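1/ Dec 15, 2019. People in my family ask me every Christmas when the machine comes that clears the table. I worked two years in a canteen kitchen and I read a lot about robots, so I try to answer in a few posts. Corrections are welcome.

2/ First, we already have such machines. The dishwasher is a robot in my opinion, only a very stupid one. It has one job and it does it in the dark with the door closed. Everything before and after the door is still our work.

3/ In the canteen we had a belt washer from Wendt. It could wash nearly 2000 pieces in one lunch service. Beside it stood three humans: one to scrape, one to load, one to stack. So the machine took the washing and left us the picking up.

4/ The picking up is the hard part. My colleague Petro Didenko could lift a plate from a tray without looking, while he talked about hockey. I once asked him how he does it. He thought for a long time and said "with the hand".

5/ Now think what the hand must know. A plate lies flat. Its rim is wide and thin, and there is only a little space under it. You must get one finger below and one above, or pinch it from the side, and not push the whole tray along the table. 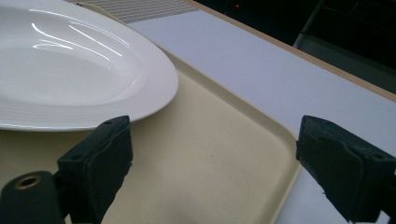 White plate, cream tray, two fingers wide open. Nothing held yet.

6/ Look at the shine on the plate too. For us it is only light. For a camera, a bright streak can look like an edge, and the real edge, white on pale, can be difficult to find. I did not understand this problem until a friend explained it to me with a soup bowl and a lamp.

7/ The friend is Hildegard Lammers. She looks after packing machines at Firley, where they put plastic lids in boxes. Her arm makes 26 picks in a minute and she trusts it completely - but every lid is the same lid, and it always arrives in the same place.

8/ She says that if one lid comes upside down, the arm stops and a lamp goes on, and a person walks over. In a factory this is fine. At home the person who walks over is you, and then you could have carried the plate yourself.

9/ So my honest score for today:
- washing the plate: yes, for many years
- picking one known plate from a known tray: yes, in a good lab, slowly
- clearing my table after my nephews have eaten: no

10/ What about speed? In June I watched a demonstration video, and the arm needed 60 seconds for one cup. I am not laughing at it. When I started in the canteen I was also slow, and I broke more.

11/ Somebody will ask about the price. I don't know the price. I know that a plastic tub for dirty dishes costs a few dollars and my aunt has used the same one, grey colour, since I came to this country.

12/ If I had to guess, the shop floor and the big kitchens get it first. They have the same plates every day and somebody on shift who can press reset. Private kitchens come much later, mine probably last. I have no two plates that match.

13/ If you work with dish handling in a hospital or a hotel, please write to me what is automated at your place and what is still done by hand. I am most curious about cutlery.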